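Table lamp (brass, with globe shade)

A table lamp is a small lamp that stands on a desk, a shelf or a bedside table. It has a base, an arm or a stem, and a shade. Brass became a common metal for such lamps, as it is easy to shape and heavy enough to keep the base steady.

A globe shade spreads the light evenly in all directions. Frosted glass softens the light and hides the bulb. Some shades carry a painted or printed pattern -- lines, leaves or small flowers.

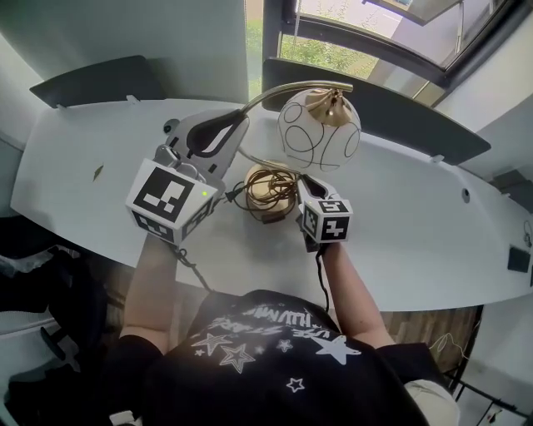 Setholm Lighting History Club, Objects Section

The lamp with a round frosted shade, thin black looping lines and a curved brass arm belongs to the single-arm type. Its brown cord can be bundled around the round base for storage. A lamp of this type is best laid on its side only on a flat surface, and with the plug out.

Brass is cleaned with a dry, soft cloth. Glass shades should be removed before washing, where the fitting allows it.

See also: Desk lamp; Lampshade; Brass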